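Buy the Second Arm Before the Fancy First One

Every February our little lab at Jindthorpe writes its equipment list, and every February somebody wants to blow the whole thing on one gorgeous arm. I get it! I've drooled over the same catalog pages.

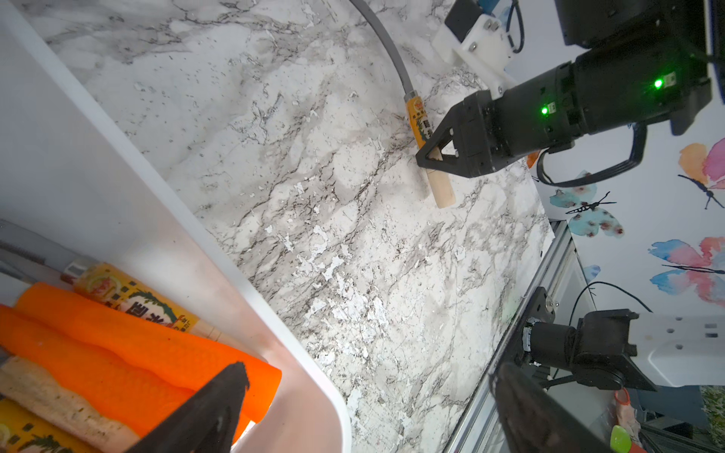

My pitch, again, is to spend on pairs. One arm can pick things up and put them down. Two arms can hold a tub still while the other hand digs around in it, and that opens up a huge pile of everyday jobs (sorting, packing, tidying) that I find far more exciting than another decimal place of precision.

Hywel Pumphrey, who signs our orders, worries that 2 of everything means double the repairs. Fair point. So I'd set aside 11 percent of the budget for spare fingers, cables and mounts, and I'd buy them on day one. We lost 30 days last year waiting for a bracket!

Then save a little for plain household stuff. Clementina Ramalho filled a whole shelf at Ellum for 50 dollars, and her students have had more good problems out of that shelf than out of anything with a serial number. I'd put it on the list first, and I'm putting it on ours this year.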